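The modder behind Ullivcombe Nights would like it known that the candles are not his fault. He has been saying so in the comments for 3 months, and he says it again before I've asked him anything.

"The base game treats every candle as a campfire," he says. "So if you walk past one in the rain, your coat dries. I didn't write that. I only made it rain enough for people to notice."

Ullivcombe Nights overhauls sleep and lodging in the fantasy role-player Dronlow. In the original, you click a bed, the screen goes black and you wake up healed. With the mod installed, the bed matters. A straw mattress at the Reneck ferry inn gives you a sore back and a small penalty with the bow. A good room in Mengal costs 20 silver and gets you a decent morning.

"People were furious about the 20 silver," he says. "They're carrying 15 stolen swords and a dragon's head, and they want to talk to me about the price of a room." 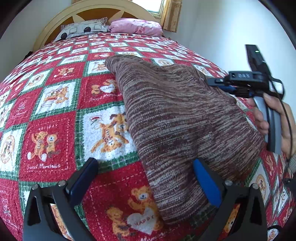

He started on it because of one innkeeper, a woman with two lines of dialogue who would wish the player a restful night and then stand over the bed until dawn. Moving her out of the room took an evening. Giving her somewhere else to go took most of a winter, as her schedule turned out to be tied to the tavern door, and the door to a quest about a missing goat.

Does the goat still work?

"The goat is fine." A pause. "The goat is fine if you start a new game."

Compatibility is the part of the job he likes least. He keeps a list of mods that break his, and a longer one of mods that his breaks. There are patches for 2 of the big weather packs, both made by users who got tired of waiting. He credits them on the download page, and he lets anyone reuse his scripts as long as the result is free and they don't send the bug reports to him.

The next version adds snoring. Companions will do it depending on their build and how much ale they've had, and there will be a slider. Testers have asked for the slider to go down to zero. He is thinking about it.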